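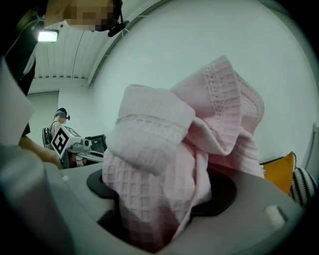
Attachment 1: pink waffle cloth, stitched edges up top

Ticket 1421
Queue: Linens and soft goods
Property: Clestholm, bedroom
Item: Bilyk waffle cloth, pink
Status: Open (reopened)
Priority: Low, according to everyone who doesn't have to fold it

Reported problem

Cloth will not fold flat. Body of the cloth has shrunk in the wash and the hems have not, so the edges ripple and the whole thing curls up on itself as soon as you let go. Folded in half, it looks like a pie crust. Folded in quarters, it opens back up. Expected behavior: a rectangle.

Steps to reproduce

Wash with the regular bedroom load. Tumble dry. Lay on bed. Fold. Turn around to get a pillowcase. Turn back.

Log

Thursday, first entry. Checked the care label. It has been washed down to a blank white tab, so it offers moral support only. The product page says "easy care," and I would like to meet the person who wrote that and hand them this cloth.

Second entry. Asked the Undmont laundry what program they had been using. Answer: hot wash, spin at 1000, full dryer cycle with the sheets. I asked whether a waffle weave should be in with the sheets. They said it had never complained before. Moved it to a cool wash on its own and took it out of the dryer after 20 minutes to finish on the rack. Slight improvement. The plain edges calmed down, but the openwork border still flares out like it's trying to leave.

Third entry. Pernadstead support replied to the original report with the standard advice, which I'm pasting for the record: "Smooth the item by hand while damp and allow to dry flat." Fair enough. Smoothed it by hand while damp and allowed it to dry flat. It dried flat. I picked it up and it stopped being flat. Reported back. Pernadstead marked the ticket resolved.

Fourth entry. Reopened the ticket.

Fifth entry. Tried ironing. Do not try ironing. The waffle squares go flat where the iron touches and stay puffy where it doesn't, and now there was a shiny patch the shape of my impatience. A rinse and a shake brought most of the texture back. Whatever I'd gained in the hems went with it.

Sixth entry. Went back to folding and worked on the bedspread, on the theory that a big surface would help. The theory has a flaw: the bedspread is black with white wavy stripes, and after a few minutes of trying to line up a rippled hem against rows of ripples I could no longer tell which one was moving.

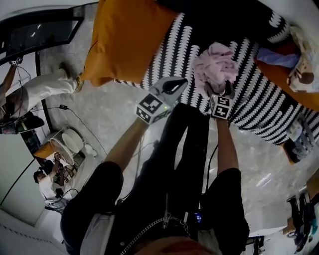
So a plain surface is on the list for next time, possibly the ironing board, if it has forgiven me for the fifth entry.

Seventh entry. Partial fix. Instead of matching the hems to each other, fold both of them in toward the middle first, then roll the cloth from one short end. The ripples end up on the inside, where they can do what they like. A roll is not a rectangle, and the shelf plan for the bedroom says rectangles. I have asked for the shelf plan to be looked at. The light blue one still folds like a normal cloth and I see no reason to change anything about it.

Workaround (for anyone else at Clestholm with the same cloth)

Cool wash, separate from the sheets. Give the hems a firm tug lengthwise while damp. Rack, no dryer. Hems in, then roll. Do not iron.

Still open

Replacement requested from Pernadstead after 3 washes on the new program with no further change. They have asked for a photo of the label. I have sent them a photo of a blank white tab and am waiting to hear back.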